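How to set up a shared pick-and-pack bench for one arm and one operator

Applies to: Pruleo cell software, release 2, single-arm benches
Last revised: 18 Jun 2025

These steps cover the changeover of a manual packing bench at the Aledbridge site to shared operation. The operator keeps the bench and the parts rack. The arm takes over the transfer of small items from the table into cartons.

Before you start

Tell the shift at least one full rotation ahead. Operators who packed by hand will now spend most of the shift on staging, exceptions and restocking, and the job sheet has to say so. Update the sheet first, then the bench.

Step 1. Mark the reach zone

Jog the arm to full extension at table height and tape the outline on the tabletop. Add 70 mm on the operator side. Staging happens inside the tape, paperwork and hand tools stay outside it.

Step 2. Stage the items

Place items flat, with a finger-width gap between them. Soft bags go down with the seam facing away from the arm. Open cartons can overlap the edge of the zone, but their flaps must be folded back or the fingers will catch them on approach.
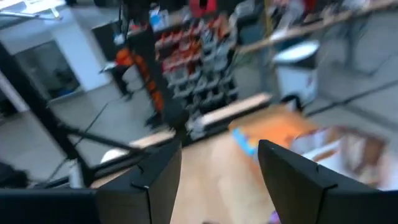
Step 3. Set the travel speed

Start at 342 mm/s and run a full carton. If there are no dropped items, raise the limit in small increments to 700 mm/s. Do not go higher on a shared bench, even if the cycle planner suggests it. Operators at Trirnham asked for the lower ceiling after the October trial - they could not restock comfortably next to a faster arm - and it is now the site default.

Step 4. Assign the exceptions

When a pick fails twice, the arm retracts and the stack light turns amber. The operator clears the item by hand, presses Resume and enters a reason code. Failed picks are not counted against the operator's rate. Check that the Makokha terminal is set to "shared" mode, as the old "manual" mode still logs them that way.

Step 5. Review the rotation

Limit shared-bench duty to half a shift. Watching for exceptions is tiring in a different way from packing, and the error codes get less reliable in the later hours.

Related pages: Finger pad replacement; Reason code list; Restocking during a live cycle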